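# Oakley hand gripper, kit or built pair

The Oakley is a two-jaw gripper you hold and squeeze. It is sold by Mamholm as a bag of parts or as a finished pair, and the page you are reading is written by the person who has to answer the mail about it, so expect fewer adjectives than usual.

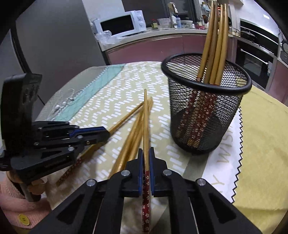
I was against selling this as a kit for most of a year. My view was that anyone who wants a hand-held gripper for recording demonstrations already has a printer and a strong opinion, and everyone else wants a robot and will be let down when a bag of black plastic arrives. Kelly Kershaw, who drew the linkage, disagreed. We sell it now. Some of my view still stands, so please read the next section before the price.

## What it won't do

It won't move by itself. There is no motor in the Oakley. You close it with your hand and it opens when you let go.

It won't teach your arm anything on its own either. You move things around, a camera on the mount looks down over the jaws, and you end up with video. Turning that video into something an arm can follow is your job, and it's most of the job. We have seen sellers of similar tools promise that an evening of recording at the kitchen table gets you a working robot by the weekend. We'd like to meet that robot.

It won't survive being used as pliers. One of the first people to borrow a pair tried to open a paint can with it. That is what the spare links are for, and there are only so many in the bag.

## What it does well enough

Thin, light, awkward things. The jaws meet along their full inner face, so a chopstick or a pencil stays put as long as you take it near the middle. Take it near one end and it will swing on the pads. We thought this was a fault in the first batch and wasted a good deal of time on thicker pads, which made it worse. It's leverage, and you learn where to grab.

A pair is more useful than one, although I resisted that too (it doubles the bench time). With one gripper you mostly pick and place. With one in each hand you can hold a thing steady and bring another thing to it, and those are the recordings people ask us for. Putting chopsticks into a wire pen cup is a decent first exercise. It sounds childish until the narrow end catches in the mesh.

## In the kit

For each gripper:

- outer arms and inner bars, printed, black
- jaw blocks, left and right
- blue pad strip, cut to length, with spares
- pivot pins, silver, with clips
- small screws, more than you need
- grip handle and trigger link
- upright housing
- camera mount plate

No camera. We stopped bundling one after two different suppliers changed the lens without changing the part number, and we had a month of returns over it. The plate has slots instead of fixed holes, so most small board cameras can be made to sit on it. "Can be made to" means what it says. You may need to file something.

## Price

| Item | Price |
|---|---|
| Oakley kit, makes 2 grippers | $239 |
| Spare pads, bag of 10 | ask |
| Built pair | ask, and expect to wait |

We don't quote a price for the built pair here, as it depends on who is free to build it and whether the Trollthorpe workshop has its heating on. Print files are free to anyone who buys the kit. If you only want the files, write and ask. We say yes more often than we should.

## Building it

Jade Dobson wrote the instructions and has built more of these than the rest of us put together. She claims one evening for a pair. It took me three, and I had seen one before. Believe whichever number suits your schedule.

Start by laying out the parts on a cloth, something with a bit of weave to it. Pins roll. A bare tabletop is how you lose the clips.

**Clean the pin holes first.** Run the pin through each hole by hand before you assemble anything. It should slide with a little drag. If you have to push, open up the hole with a round file. Do not use a drill. I know it's quicker.

**Build one side, then mirror it.** The left and right arms look the same until the moment they don't fit. The recessed triangle in each arm goes on the same face for both. If one of yours is flat on the side you're looking at, turn it over.

**Pads last.** The adhesive sticks at once and does not forgive. Close the jaws dry, check that the blocks meet evenly along their length, then peel. A pad that sits proud at the tip will make the gripper feel wonderful on paper cups and hopeless on anything thin.

**Leave the trigger link loose** until the jaws close properly. Most of the "it sticks" mail we get is from people who tightened this screw on the first pass. Back it off a quarter turn and try again before you write.

## Wear

Kelly's test rig opened and closed one gripper 1,000 times, and nothing broke. I'm putting that here since people ask, and I would not lean on it. The rig squeezes straight and gently. A tired person at the end of a recording session does neither. In real use the pads go first, then the holes around the outer pins get a bit oval and the tip starts to wander. You'll notice it as a click when you change direction. New arms cure it; glue does not, whatever you read on the Hirnovness message board.

Sleeves are worth a word as well. A loose cuff gets in between the trigger link and the handle, and it does so at the worst moment. Push them up, or wear something close-fitting.

## Questions we keep getting

**Will it fit a small hand?** Jade's hands are small and she's fine with it. There is a shorter trigger link in the print files. We don't put it in the bag, though we probably ought to.

**Can I bolt the jaws onto a real arm?** People do. The hole spacing on the rear plate is in the drawings. We haven't tested it on your arm, and the kit's screws are too short for every adapter I've tried.

**Do I need two cameras for a pair?** If you want a view from each hand, yes. Start with one. Sort out your lighting and your file naming before doubling either problem. A dark window behind the work is worse than you'd think, too, as the camera will keep changing its mind about brightness. Fixed exposure helps.

**Is the lens supposed to show that much of the room?** With a wide lens, yes. You'll record the kitchen along with the task. Decide beforehand what you're happy to have in there.

**Is it better than the one from –** We don't do comparisons. We haven't bought theirs, and they haven't bought ours.

## Ordering

Kits go out from Trollthorpe when there are enough boxes to justify the drive. Nothing ships in December. Write with your address and say whether you want black parts or black parts. Returns are fine if the pads are still on their backing; once they're stuck down we'll swap broken parts but can't take the kit back. If a bag arrives short of clips, tell us and we'll post more the same week, no photo needed.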